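Surkico Teleoperation Notebook, Bench 4: Ring Sorting in Simulation
December, session opened 9:10 a.m. Entry by P. Vlachou. Operator for the second block: S. Sugiyama.

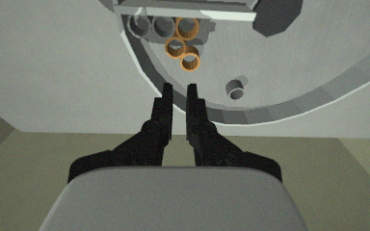

Purpose of the session

The session was held to collect remote-control demonstrations of the ring task in the simulated tray, and to decide whether the revised hand controller mapping is fit for use in the Toltirach set. The earlier mapping is to be retired if the new one is accepted. No physical hardware was used, and none of what follows should be read as a statement about the real arm.

The task is unchanged from the last protocol. The operator picks up a single short hollow cylinder from the round tray, lifts it clear of the wall, and releases it over the drop zone on the tabletop. Gray and orange rings are both valid targets. The target is named to the operator at the start of each attempt by the session script and may not be changed once the attempt has begun.

Setup

Simulation build: Burna, current lab branch, default contact settings.
View for the operator: wrist view only. The overview window was closed for the whole of both blocks.
Controller: right hand only, position mode, clutch on the index trigger.
Motion scaling: 30 percent of hand travel in all three directions.
Gripper command: continuous, mapped to the thumb lever. The earlier mapping used open and close buttons.
Recording: joint positions, gripper command, wrist view, clutch state.

The scaling value was chosen after a short trial before the first block. At full scale the fingertips overshot the tray wall on nearly every approach. Anything much below 30 made the lift tedious, and operators began to clutch several times in a single upward movement, leaving flat segments in the record.

Block one (Vlachou)

The first attempts were made on the gray ring that lies by itself on the lower part of the tray floor. It is the natural starting point for a new operator, as the fingers can be lowered on either side of it without touching a neighbor. The recommended approach is to turn the wrist before descending. Turning after descending drags the fingertips across the tray floor, and the simulated friction then pulls the ring out of line.

Grasping across the outside of the ring was reliable. Grasping by the wall, with one fingertip inside the opening, was also tried. It gives a firm hold, but the ring swings when lifted and will strike the tray wall unless the operator pauses at the top of the movement. I have kept those recordings under a separate label and request that they not be merged with the outside grasps until the matter has been discussed with Baldursdóttir, who maintains the label list.

The orange rings were considerably harder. They lie close together, and the space between the lower two is too small for a fingertip to enter cleanly. The method that worked was to lower the closed fingers beside the group, push the nearest ring a short distance toward the open part of the tray, raise, open, and come down again for the grasp. The push is therefore part of the demonstration and should not be trimmed out by the segmentation script. A policy trained on the trimmed version would see a ring that moves for no recorded cause.

I did not attempt the pair of gray rings under the bar in this block.

Block two (Sugiyama)

Mr. Sugiyama took over the controller at 10:40 a.m. and repeated the same order of targets. His approaches were slower and straighter than mine, and he used the clutch less. He reported that the thumb lever was comfortable for closing but that he tended to relax it during the lift, so that the grip command fell partway through the movement. Two rings were dropped for this reason. We have agreed that a light detent in software should hold the last command until the lever is moved past a set threshold.

He then worked on the pair of gray rings beside the tray's left wall. These lie in shadow and stand out poorly from the floor of the tray. From the wrist view he could not judge the position of the left ring with confidence until the fingers were already low. On his first three attempts he came down on the rim. On the fourth he approached from the right, touched the second ring lightly to find its position, and worked from there. The attempt was successful and the recording has been kept.

The long bar remains a difficulty. It lies directly above the upper row of rings in the view, and when the hand is tilted the outer part of a finger can strike it before the tip is at grasping height. A vertical descent avoids the contact. Mr. Sugiyama recommends that operators be told to keep the hand upright for this row and to accept a less centered grasp. I concur, and the instruction will be added to the operator sheet.

Remarks on the view

The operator sees only the lower part of the tray when the hand is in its starting pose. A target near the far side has to be found by moving the hand forward first. This adds a search movement to the start of the recording. Whether such movements are useful to the learner or merely noise was discussed at some length and not settled. My own position is that they should be retained, as the learner will have the same wrist view and will need to search as well. Mr. Sugiyama would prefer to start each attempt from a higher pose and record no search at all. Both starting poses will be collected in the next session so that the comparison can be made on equal terms.

The gap between the fingertips is clearly visible in the starting pose, and operators should be encouraged to align the target with it before going down. New operators tend to watch the target alone and forget the fingers.

Results

Attempts recorded over both blocks: 69
Attempts set aside because the clutch was held at the start: 4
Total recordings in the Toltirach set after this session: 612

The four attempts set aside have been moved to the review folder and have not been deleted. They contain a jump in hand position at the first step, which the smoothing filter does not remove. The total above excludes them.

No success rate is given for this session. The script marks an attempt as successful when the ring crosses the edge of the drop zone, and we observed at least one ring that crossed the edge and rolled out again. Until the check is made at rest, the automatic marks should not be quoted in any report.

Replay check

A selection of recordings from each block was replayed from the stored joint positions. The arm followed the recorded paths as expected. On one of the push-then-grasp recordings, the ring came to rest slightly farther from the group than it had during the demonstration, and the grasp closed on one side of it. The cause is most likely the contact solver being stepped at a different rate on the replay machine. Step rate is to be written into the header of every recording from now on.

Decisions

The revised mapping is accepted for the Toltirach set, subject to the change in the thumb lever. The old button mapping is retired. Recordings already made with it stay in the set under their existing label.

Pushing a ring before grasping it is permitted and is to be recorded in full.

Wall grasps are permitted for the lone ring only.

Actions

Vlachou: write the step rate into the recording header; revise the operator sheet; send the wall grasp recordings to Baldursdóttir.
Sugiyama: implement the hold on the gripper command; prepare the higher starting pose.
Both: agree on a rest time for the success check before the next session.

Session closed 12:25 p.m. Controller returned to the charging shelf. The left strap is fraying and a replacement should be ordered.

Added at 3:15 p.m.: the hold on the gripper command is in place on the lab branch. A threshold of one tenth of lever travel was tried first and felt sticky on opening. It has been halved. Please note in your own entries which value was in effect.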